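We use cookies to keep this site running. Accept | Manage

Rondow Laundry Room: progress report to the Vesar Fund, November

Thank you again for your patience with us - it has been a busy few weeks! The grey top-loader is in its narrow spot between the walls, and your grant has paid for 16 wash sessions so far.

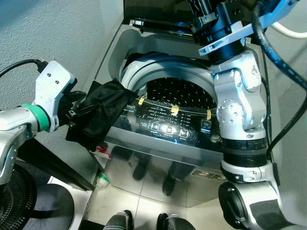 We've spent 70 of the 100 pounds set aside for powder, and the dark wash remains everyone's favourite, so we'd love to keep it going.

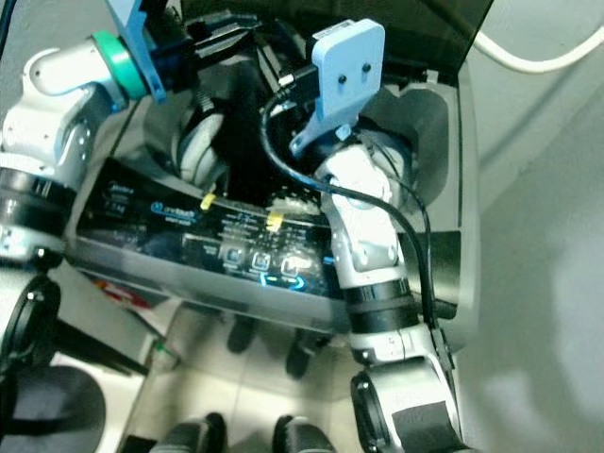 Next steps

A drying rack, and a plain card explaining the buttons.

Comments (2)

Demeo: Lovely to read, well done all.

takacs40: Is it open on Tuesdays?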